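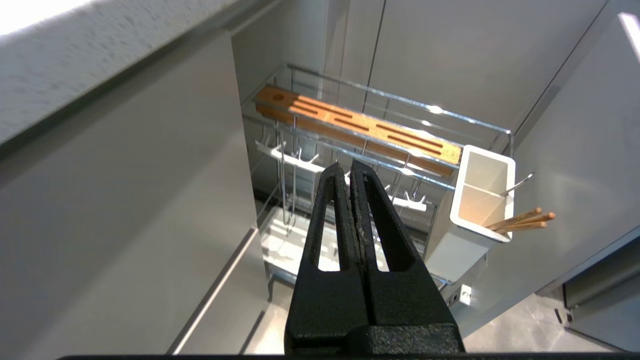
Knife block, utensil holder and hook bars in the pull-out, small kitchen, Erville.

Visit to the Kragh cabinet fittings works and kitchen rooms, Erville, June 2024

The group met at the gate and was taken in through the goods entrance, the front lobby being closed for flooring work. Our guide for the morning was Katalin Kelemen, who has been with Kragh long enough to remember the old plating line. Safety glasses were handed out at the door and bags were left in the canteen.

The wire shop comes first. Steel wire arrives on coils, is straightened and cut, and goes to the bending benches. A basket for a pull-out starts as a flat grid. The corners are bent in one stroke and the frame rails are welded on afterward. We watched a run of narrow baskets being made for Drukham, who sell them under their own name. The shop turns out 800 baskets on a normal shift, and 200 of those are pulled for a load test. The test rig opens and closes a loaded drawer without a break, and the noise makes conversation difficult.

Plating is done in a separate building and was not part of the tour. We saw finished racks hanging on a conveyor through a window, and that was all. Several people were disappointed by this, as plating had been listed on the program.

After coffee we went across the yard to the kitchen rooms. These are built as complete kitchens, and the company uses them to see how its fittings hold up with ordinary household things in them. Anayeli Barajas looks after the rooms and took over from Ms. Kelemen at this point.

The one I spent most time in was the compact L-shaped kitchen. It has a white quartz counter with fine specks in it, carried around the corner, and a stainless steel sink mounted from below. The pull-out is under the counter and has a chrome wire rack behind a white front. I measured the inside depth of the cabinet at 510 mm with my own tape, which agrees with the sheet we were given.

I was mainly interested in the knife storage. Our own kitchen at home has the block standing on the counter, where it takes up the best corner. At Erville a long wooden block was in the top of the rack, with its slots on the upper face, a round hole near one end, and a white utensil holder next to it with a thin divider inside. Ms. Barajas said the block lifts out for cleaning. She also said that people ask for a fixed one every year and then complain about the crumbs.

Under the block there are white plastic bars with small hooks, and chrome hooks hang from the rails. I had not seen this before in a base cabinet. It should suit measuring spoons and a small strainer. For anything with a long handle I would want to try it first, as there is a white shelf on the bottom tier and I did not measure the drop.
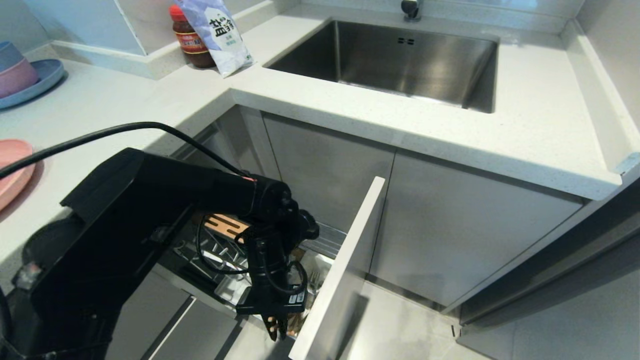
The question of where to keep cutlery came up more than once. Most of us have it lying flat in a wide drawer. Standing it upright takes less width, and in a kitchen this size width is the thing you run out of. Against that, you see only the ends, and a fork and a spoon have to be told apart in a hurry. One member of the group thought the tines should always go down. Ms. Barajas lets people load it as they like.

Things that have no place in a drawer end up beside the sink in any kitchen, and it was the same here: a bag of salt against the wall, a jar of sauce with a red cap, plastic bowls stacked on a blue plate. I found this more useful than the usual showroom with a bowl of lemons. It tells you how much counter is left for working once people have put their things down.

The next room is a tall larder unit, 2100 mm high, with Prolora runners. It moved well but the upper baskets were too high for two of our party. Kragh is working on a pull-down version and hopes to have it in the rooms by September.

There was a short session for questions in the canteen. Replacement hooks and bars can be ordered singly through dealers, and it is not necessary to buy a whole rack. The chrome finish should be wiped with a damp cloth and dried. Scouring powder will mark it. Old racks can be refitted to new runners if the cabinet width is the same, but the installer needs to check the screw pattern.

Lunch was soup and rolls. Parking is limited to the strip behind the wire shop, and anyone coming by bus should get off at the works stop and walk back along the fence to the goods entrance. Spec sheets for the pull-outs are in the club folder. The larder sheet was out of print and will be mailed to us.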